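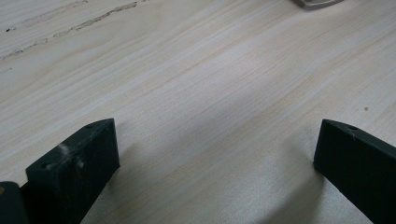 The two dark green fingers of my hand-held gripper over the pale wooden tabletop at the Kikelis workshop.

I told myself I'd be done by September. Ha! My hand-held gripper (I call it the Toltier, after the street I grew up on) is on its fourth set of fingers, and I'm still fiddling with the tips every evening after dinner.

The first set was round at the ends, because round looked friendly. Try picking up a washer with two friendly thumbs. So I squared them off, added a small hole near each tip for a rubber pad I haven't made yet, and started the printer again.

Kikelis is a shared shop, 71 members and one good drill press, and I pay for my corner by the month. So far I've spent $228 on the build, mostly on filament and a servo that died in a puff of smell. The replacement came from Jasoveo and it's quieter, though the plug was backward and I had to swap two pins.

What I love is squeezing the handle and feeling the thing close - it's silly how good that is! I log every grab in a notebook, hits and misses both, and I'm up to 794. Bottle caps are easy. Coins flat on wood still beat me, and I've got a thinner tip half drawn that might get under the edge of a dime.

Last updated: September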